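Sidska compact toaster oven: my review after nine months
2022-07-09

I bought this in October when our big oven started tripping the electrics, and I fully expected to send it back. Reader, it has stayed!

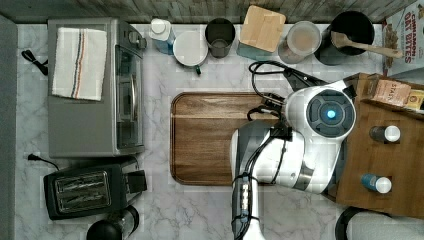 What I was after

Something small that could manage a tray of chips, two jacket potatoes or a bit of cheese on toast without heating up the whole kitchen. My old Ostrowski did all that for years but the door spring went, and the only replacement I could find cost more than the oven did. I looked at the Riltamum as well, which has a touch panel and a fan, but it was 27 pounds dearer and I don't get on with touch panels (my fingers are always buttery).

Cooking

Toast is fine. Not as quick as a proper toaster, and the slices at the back come out darker, so I turn the tray halfway. Where it really shines is leftovers - cold pizza comes back crisp underneath, and sausage rolls are miles better than in the microwave. Potatoes take 90 minutes from raw if they're big ones, so I cheat and microwave them first. I've done scones in it twice, and both batches rose beautifully, though you can only fit six.

The niggles

The timer ticks. Loudly! My neighbour Yuzhen Tian came round for lunch and asked if something was about to go off. The crumb tray is also a faff to get out, and you have to jiggle it to the left before it will budge. And the cable is stiff and never wants to lie flat, no matter how I coil it.

Cleaning

Warm soapy water for the tray, and a paste of bicarb on the glass every couple of weeks. I tried the Fuseck oven spray once and the smell hung about for days, so I won't be doing that again.

Would I buy it again?

Yes, for two people. For a family of four I'd go up a size. Four stars, and it would be five if they sorted out that timer.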